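Paper Workshop, Skikinstead
Notebook entry, July
Subject: Second beating of the Balik flax, with sheet forming and pressing

Entry opened at 8:40 a.m. The vats were drained and refilled before any fiber was handled. Water was taken from the filtered line. The filter housing still drips at the lower joint, and a pan has been placed under it until the fitting is replaced.

The fiber is the remainder of the Balik flax, cooked in soda ash during the previous session and held in the cold room under a damp cloth. It had a faint sour smell on opening. The outer handful was discolored and was thrown out. The rest was rinsed until the rinse water ran clear and the pH strip read neutral. Dry weight charged to the beater, calculated from the moisture sample: 577 grams.

Beating was carried out in the Okoth beater. The roll was left high for the first 30 minutes so that the fiber could open without cutting, then lowered two turns of the handwheel. The counter was set to zero at the start and read 2,975 at the end of the run. The earlier batch was stopped well short of this and gave a soft, cloudy sheet which tore readily along the deckle edge. A jar sample drawn near the end of today's run showed even dispersion, with a small number of knots. The knots were picked out by hand after the beater was emptied. One piece of what appeared to be stem was found under the bedplate cover and removed.

The stock was noticeably slow to drain. Colleagues forming sheets from this batch should allow extra time on the mould and should not shake after the water has left the surface. Two sheets were spoiled in this way before the rhythm was corrected. Formation aid was not used. It was considered for the last third of the vat, but the comparison with the Pulo abaca sheets would then have been of little use.

Couching was done on the gray wool felts. The white felts remain out of service until they have been washed, as they shed onto the last post. The post was pressed twice, with the felts changed between pressings. The hydraulic gauge stuck at the start of the second pressing and was freed by tapping the case. It should be checked against the spare gauge before any figures from it are entered in the log. No pressure is recorded for today for this reason.

Drying: half of the post went to the restraint dryer between blotters, and half was brushed onto the boards. The board-dried sheets had begun to lift at the corners by 3:15 p.m., when the fan was turned to its low setting. Flax of this degree of beating shrinks strongly, and the previous note recommending the high fan setting should be disregarded for this fiber.

Target weight is 100 grams per square meter. A test sheet dried quickly on the hot plate came in heavier than this, and the vat was thinned with two pitchers of water before the main run. Whether this was sufficient will be known when the sheets have conditioned overnight. Weighing should be done on the bench scale, with the draft shield closed.

Sizing has been deferred. The gelatin on the shelf is past its date and a new jar is required. If none is available by the next session, the sheets may be kept as waterleaf and sized later in the year. They should be stored flat, interleaved, and marked in pencil on the corner nearest the couching edge.

For the next session: replace the filter fitting; wash the white felts; compare fold endurance of the flax with the Pulo abaca; return the borrowed deckle to its hook. The beater was flushed and left with the roll raised.
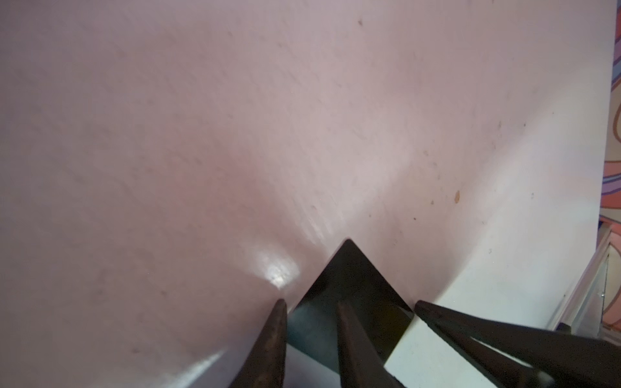
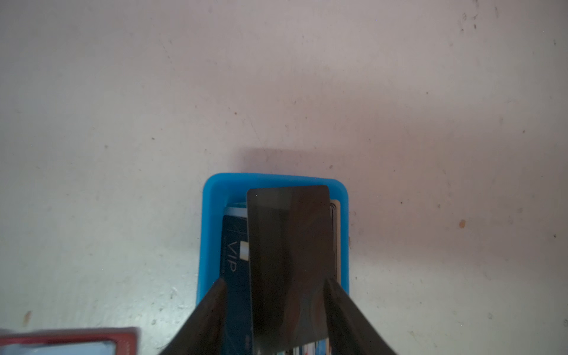 First photo: pale pink curved surface, close view. Second photo: blue tray of cards, black card raised.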